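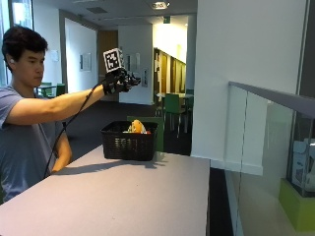 Counter with the black basket, Saturday.

Ticket 224: Counter surface marking under basket
Site: Pisala, common area
Reported by: Dalva Sampaio
Assigned to: Folke Holmgren
Priority: Low
Status: Monitoring

Reported fault
Dull grey marks on the long counter where the black plastic basket normally sits. Marks do not lift with a dry cloth. Counter top is pale, so they show from the window side of the room.

Log

09:10 Folke. Basket emptied and weighed on the kitchen scale. Full load roughly 2 kg. Base has moulded feet at the corners, all present. One foot has a burr on the inner edge.

09:25 Folke. Photographed marks in daylight, then with the blinds down. Part of what was reported is shadow from the basket side. With the blinds down two short arcs remain, both near the middle of the counter.

09:40 Folke. Arcs wiped with warm water and washing-up liquid. No change. Wiped with white eraser, light pressure. One arc gone, the other fainter. Conclusion: plastic transfer from the foot, with possible light scratching under the second arc.

10:05 Dalva. Can confirm people drag the basket towards them to reach the things at the bottom. It has been worse since we moved it from the shelf in September.

10:30 Folke. Burr removed with fine paper. Felt pads (Rukby, 22 mm) fitted to all feet. Dragged the loaded basket the length of my forearm several times on the underside of a spare shelf. No marks.

11:15 Dalva. Basket back in place. One pad looks slightly off centre, does it matter?

11:20 Folke. No, provided the edge does not overhang the foot.

Outstanding
Second arc to be checked again next week. If still visible, try the cream cleaner from ticket 171 on a hidden area first.
Spare pads are in the drawer marked Arruda.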